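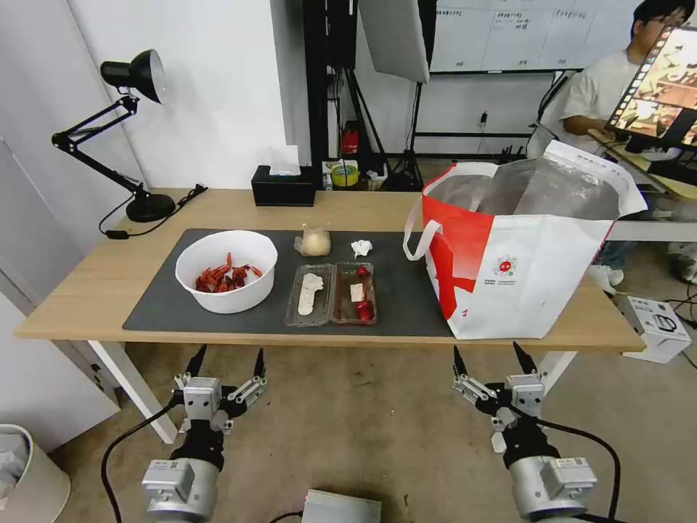
Policy does great on tidy tables, falls apart on cluttered ones. Is my eval wrong or my data?

Asked in: Manipulation / imitation learning
Tags: evaluation, two-arm, clutter, small-data

Ok so short version. Two arm setup, parallel grippers, head camera only, no wrist cams. Task is table clearing, specifically pick up the food container and put it in the bag. Trained on 1000 demos, one desk, one container in the middle, maybe a tissue box at the back, nothing else on the mat. Success on that same layout is fine, good enough that I stopped worrying about it.

Then I started putting real lunch stuff on the mat. Bowl of crayfish, a container with cherry tomatoes in one side, a little plastic bag twisted shut, crumpled tissue, big red and white tote at the right end. And it just dies. Left arm hovers near the bowl. Right arm goes for the twisted bag, or closes on air between the bag and the container. I ran 26 trials with the messy layout and got 3 clean ones.

Things I tried:
- longer training, no change
- color jitter, tiny bit better maybe?? could be noise
- cropping out the background (there's a whiteboard and a person at a monitor back there, thought it might be latching on to that). No real difference.

My labmate says the eval is unfair, i.e. you can't train on clean and test on messy and then complain. My advisor read a preprint where somebody did exactly that and it worked. So which is it. Do I need to recollect everything or is there some trick. I have the arms until end of August and then the desk goes to someone else.

Also the container is clear plastic which I know is annoying. Using RGB only so no depth to get confused by.

-- surley_bench

3 answers

Answer 1 (accepted)

Your labmate is half right. It's a legit test, but right now it's five tests glued together. You changed the number of objects, the kinds of objects, the stuff touching or near the target, the bag AND the lighting/shadows on the mat all in one go. So 3 out of 26 tells you it broke and nothing about why.

What we did on the Stirkell rig when we had basically the same problem:

Start from the layout that works. Add one thing. Run 9 trials. Take it away, add a different thing, 9 trials. Same container pose each time, mark the corners with tape on the mat or overlay an old camera frame on the live view so you can line it up. It's boring and takes an afternoon. Do it before you collect anything.

For us it was not the number of objects at all. We could put junk along the far edge all day and the policy didn't care. What killed it was anything pale and graspable within a hand width of the target. From your description I'd bet on the twisted bag. It's right behind the container, it's translucent, the container is clear, from a head camera those two are gonna smear together. Closing on air between the two is what you get when the policy can't pick and averages them. Check what action head you have. If it's plain regression, that alone could explain a lot, swap to something that can commit to one mode (diffusion, or discretized actions, whatever you have code for).

The left arm hovering at the bowl is a seperate problem I think. In your clean demos nothing was ever on the left side so the left arm has no idea what something there means. That one is data, no trick.

So after the one-thing-at-a-time runs, collect a small batch only for the bad cases. We added 9 percent on top of the original set, all with a distractor next to the target, moved between every demo. Mixed it in and oversampled it. Went from hopeless to usable. Don't throw away the clean demos, we tried that first and the grasps got sloppy.

One more: score partial progress. Reached right object / closed on it / lifted / in bag. With binary success you'll be staring at zeros for weeks. And log which object it went for when it was wrong, that column ended up being the most useful thing in our sheet.

-- Kerttu Hakala

 Comment: regression head, yep. ugh. running the single object trials tonight -- surley_bench

 Comment: Do the bag first. And move it to the left of the container for a few, same distance. If the right arm stops chasing it then it's partly just a position thing -- Kerttu Hakala

Answer 2

Clear containers are terrible, get an opaque one. We switched everything in the Boonchu kitchen set to colored lids and the problem went away.

 Comment: Changes the task though? If the paper says lunch containers a reviewer is going to ask -- lanby_rob

 Comment: depends if you want a paper or a working robot

Answer 3

Agree with Kerttu on nearly all of it, few things to add because I lost a summer to this.

Re the preprint your advisor read: look at what "clutter" means in it. A lot of these, the distractors are blocks and mugs, rigid, bright, spaced out. Crumpled tissue and a tied bag are a different story. They change shape every reset, so you can't even repeat your own trial properly. I keep a photo of each starting layout in the results folder and put it in the appendix. Makes your numbers believable and lets somebody else get close to the same setup.

26 trials is thin. Not useless, but if the jitter version got say one or two more successes than the base I would not write that down as better. Interleave them too, A B A B, don't do all of A in the morning and all of B after lunch. We had a softbox that somebody kept nudging and half my "improvement" was the lamp.

On cropping: you cropped at test time only or retrained with the crop? You didn't say. If you only cropped at test, the images are just out of distribution in a new way and the result doesn't mean anything. Retrain with it or mask the background with random stuff during training.

Wrist cams if you can get them. I know, August. But a head view alone with the arms coming up from the bottom of the picture, the grippers block the target in the last bit before contact, which is when you need to see it. Even one cheap camera on the right arm. You'd have to recollect some with it on, so maybe next project.

If you really only have time for one thing, do the distractor batch and vary the bag. Skip the longer training, it was never going to help.

-- Annelies Van Loon

 Comment: test time only :( ok redoing that -- surley_bench

 Comment: Update, bag alone on the mat with the container: 3 of 9. Bowl alone: right arm fine, left still hovers. So yeah it's the bag. Collecting the extra demos now, will post numbers when I have them -- surley_bench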